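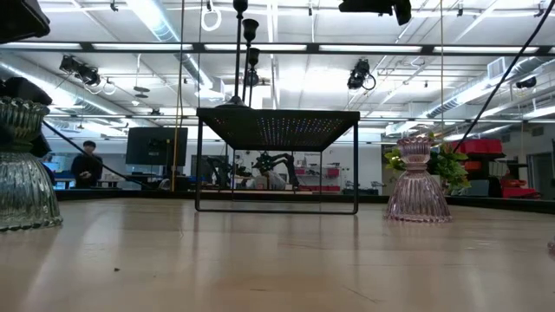
About us

Groltdale is a small outfit that helps people plan, budget for and buy robot equipment. We work with colleges, small factories and research groups, mostly ones buying their first or second arm, and we love it. Few jobs let you spend a morning arguing happily about table heights and the afternoon on the phone about spare fuses!

Annelies Moser and Alun Rowlands started the firm after years on opposite sides of the same purchase orders. Annelies ran the lab budget at a technical college and Alun sold grippers to people like her. They both kept seeing the same thing: the arm got chosen with great care, and then there was no money left for what goes round it. Mounts, lights, cabling, a decent bench, a second set of fingertips, training for the person who will be left holding the manual. Our first planning sheet was drawn up to catch all of that, and a much longer version of it is still what we open on day one with every client.

What we do

Most projects begin with a visit. We want to see the room, the doors, the sockets and the ceiling, and we want to hear what you hope to be picking up, sorting or moving in three years' time as well as next month. Then we write a plan with costs in it, split into what you need before anything moves, what can wait until the next budget year, and what we think you should leave alone. We talk through it with whoever signs things off, and we are very happy to do that twice.

Glass and other see-through objects come up a lot, by the way, and they deserve a line of their own in the budget. If your arm is going to handle them, allow for lighting trials and allow for breakages. Jhosep Ñahui looks after this side of our work and will talk to you about reflections for as long as you let him (bring tea).

After the plan comes the buying. We collect quotes, put them into the same layout so they can be compared line by line, and ask suppliers the dull questions about delivery, repair times and who pays for shipping a faulty part back. We take no commission from any of them. Clients pay us a fixed fee, agreed before the first visit.

Some of our projects

Iltis came to us wanting one large cell and ended up with two small ones and a shared bench, which left them enough to send three technicians on a proper course. Florenum had the arms already and needed a five-year plan for servicing and replacement. That one ran to 29 pages and we are still proud of the spreadsheet. With Pfister we are part way through fitting out a teaching room, and the cable routes alone have been through four drafts - the current one is lovely.

Our list of parts and prices, which we keep up to date for clients, now has 639 entries. Hermine Mösli checks it every May and takes out anything that has been discontinued.

Who we are

Annelies Moser - planning and budgets
Alun Rowlands - suppliers and contracts
Jhosep Ñahui - vision, lighting and room layout
Hermine Mösli - prices and parts list
Seraina Lehner - visits, training and general enquiries

Getting in touch

Write to Seraina first. Tell her what you'd like the robot to do, how big the room is and when your budget year ends. A rough sketch on the back of an envelope is fine, and we've had some beauties. She will reply with a few questions and some possible dates for a visit.

Page last updated 1/29/21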